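Prukura arm and hand: visitor area safety checklist, with comments
Site: Ilport, upper floor. Checked by: Elias Nassar. Period: April. Form revision 3.

Mark each item OK, Action or N/A. Any Action against items 1 to 5 means the arm stays powered down until a second person has signed.

1. Emergency stop within reach of the operator, tested before visitors come in.
OK. Both buttons tested. Cable ties on the second one replaced.

2. Speed limit set for shared space and locked with the supervisor code.
OK. Code changed after last month's check, old one removed from the Ovow handover sheet.

3. Joint covers and sleeves free of splits, gaps and loose edges.
OK. Wipe down with a dry cloth only.

4. Fingers and thumb move freely by hand with power off. No sharp edges, no pinch point left open at the wrist.
Action. Thumb slightly stiff on the return. Reported to Qiu, who want it run through 9 slow cycles and checked again.

5. Hand empty and fingers relaxed whenever a visitor is close and no task is running.
OK. Operators should say out loud when a task is about to start. Two of the newer ones are still forgetting.

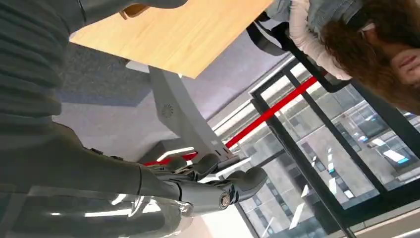

6. Visitors briefed before they come near the arm. Bags, straps, scarves and lanyards kept well clear of the hand, long hair tied back for any hands-on session.
Action. The briefing card covers lanyards and scarves but says nothing on bags. Add a line and reprint. Hooks for bags would help too, and I have asked for them.

7. Walkway kept open and nobody standing between the arm and a fixed surface such as a wall or railing.
OK at time of check. It gets tight with large groups, so keep to 2 visitors at the arm at once and have the rest wait.

8. Work surface steady, with only the items for the current task left on it.
OK.

9. Floor level, no trailing cables, carpet edges flat.
Action. Cable cover by the control cabinet has lifted at one end. Taped for now. Needs a proper fixing before the next group.

10. Log filled in for each session, including stops that were not planned.
OK. 46 sessions logged, all signed. Please write the cause of a stop in words and leave out the fault number if you are unsure of it.

Open actions: items 4, 6 and 9. Item 4 needs a second signature before power goes back on. Return the form to the tray in the control room.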